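When a Robot Arm Misses

A robot arm does not know what a toy is. It gets numbers from its cameras and moves its joints to match. If one number is wrong, the gripper closes in the wrong spot.

At the Zerano lab, Vaida Krūmiņa logged 2,000 tries at picking up small toys. In 291 of them the gripper shut on air. The fault was in a camera mount. One screw had worked loose, and the camera had tilted slightly. The software still used the old angle. 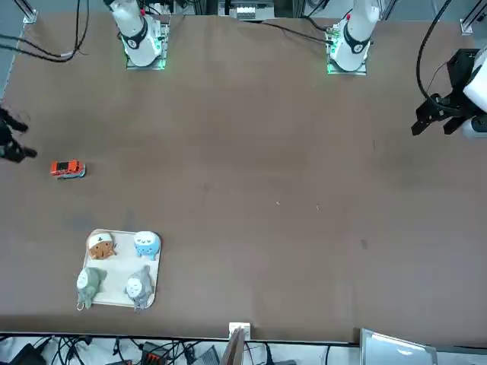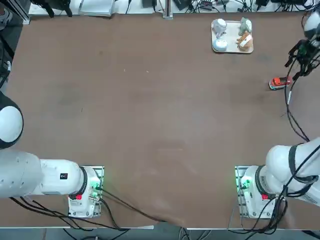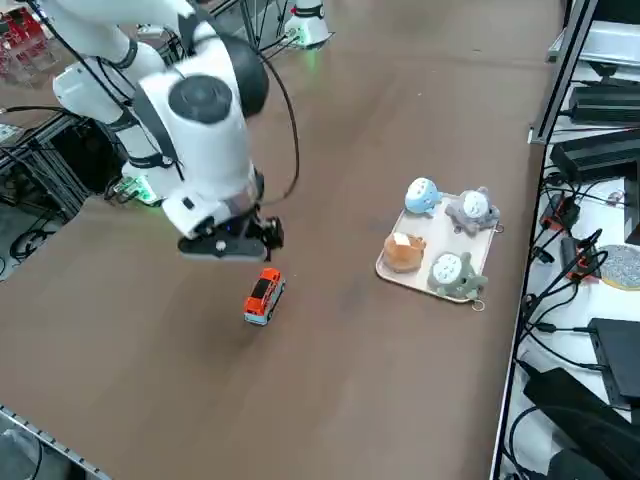

All three views: two-arm table with a toy vehicle and a tray of four small objects.

A miss is also a safety matter. An arm that aims too low can push its gripper into the table. The program must stop the motors when the force gets too high. People keep their hands off the table while the arms have power.

The repair had two steps. The screw was tightened. Then the camera angle was measured again, a job called calibration.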